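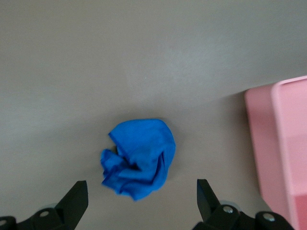 Blue cloth on a gray tabletop at Urnby.

Table and Room Attendant, part time
Urnby Shared Workrooms

Urnby is looking for a part-time attendant to keep our tables, shelves and common rooms clean and ready for the next group. The job is mostly wiping, folding, putting away and restocking. It is steady work and you will be on your feet for most of a shift.

We rent rooms by the half day to sewing circles, model builders, tutoring groups, small meetings and anyone else who needs a large flat surface and good light. Groups are asked to take their own things home and leave ours on the table. The attendant goes in after them, clears what is left, wipes everything down and sets the room back to its plan. A card by the door of each room shows where the chairs go.

What you will do

Clear each table and return our supplies to the right shelf. Items that do not belong to us go in the lost property bin with a tag showing the room and the booking.

Wipe tabletops, chair backs, door handles and light switches. The tabletops have a matte finish that shows streaks if the cloth is too wet. Spray the cloth, never the table, and go over the surface a second time with a dry one.

Collect used cloths at the end of each round. They come back to the laundry room in every shape, usually balled up. Shake them out, wash them without fabric softener, dry them on low and fold them in quarters. Blue cloths are for tables. Yellow cloths are for sinks and the kitchenette and must not be mixed in with the blue ones, even in the wash.

Sweep floors, empty trash and recycling, and refill soap and paper towels.

Note any damage in the room log: scratches, glue, ink, loose table legs, chairs that rock. You are not expected to make repairs.

Answer simple questions from people using the rooms. Billing questions go to the front desk.

Hours and pay

The position is 20 hours a week in five shifts of four hours. Most shifts fall in the late afternoon and evening, between 3:30 p.m. and 9:30 p.m., and the schedule is posted two weeks ahead. One weekend shift every other week is part of the job. If you can only work mornings, we do not have an opening for you right now, but you may ask to be kept on file.

Pay is $19.25 an hour to start and $20 after 90 days. Attendants earn paid sick time from the first shift. We supply gloves, an apron and all cleaning products. You will need your own closed shoes with a non-slip sole.

Who we are looking for

No experience is required. Hotel, school, restaurant or home cleaning work is useful, and so is having kept a busy classroom or kitchen in order. You should be able to:

— lift and carry 33 pounds, the weight of our folding tables
— stand and walk for a four-hour shift with one 15-minute break
— read product labels and follow mixing directions
— fill in a short written log in English
— work alone in the building for part of the evening

Some of our cleaning products have a light scent. If you are sensitive to these, say so when you apply and we can talk about which rooms and tasks would suit you. The building has an elevator, and the supply cart is on wheels.

Training

New attendants work their first three shifts alongside Telmo Pacheco, who manages the rooms. Training is paid at the full rate. The first shift covers the building, keys and products, the second is tables and laundry, and on the third you will run a full round with Telmo there to answer questions.

How to apply

Send a short note saying what work you have done and which evenings you can be here. A résumé is fine but not needed. Include a phone number and the name of one person we can call who has worked with you. Put posting number 3387 in the subject line or at the top of the page.

Applications can be sent through the contact form on the Urnby site or left at the front desk in Room 128. Please do not slide them under the door of Room 223. That office is shared with another tenant and we do not check it every day.

We will read applications as they come in and stop taking them on 2/1/26. Interviews last 20 minutes and are held in the building, followed by a walk through two of the rooms. Everyone who applies will get a reply, including those we do not interview.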